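Saturday

Up at seven. Rain until lunch, so I did the desk, which I have been putting off since I started the Girkden job. Everything came off it first. Wiped the top, threw out two dead pens and a stack of Nanberg receipts, and kept the one for 146 dollars in case the chair goes back.

The cables took the longest. I had 23 of them in the shoebox and could name maybe half. The ones I knew got a strip of masking tape with the name written on it. The rest went into a freezer bag for Seidu to look through.

Then the keyboard and the black padded wrap with the white brackets on it. The thin cables were in a knot again. I sat down and went at it over the keyboard, still in my green sleeves, with the light board underneath.

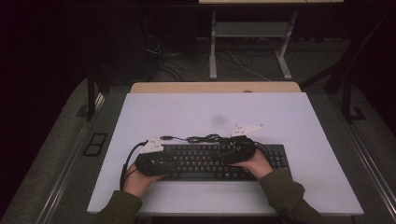 Carol says I should stop bunching thin cables and coil them loosely over three fingers, then tie them with a strip of cloth, and that twist ties ruin them in a year. I don't have any cloth strips. She is bringing some over tomorrow.

Soup for dinner. Crumbs still to shake out of the keyboard. Drawers next weekend.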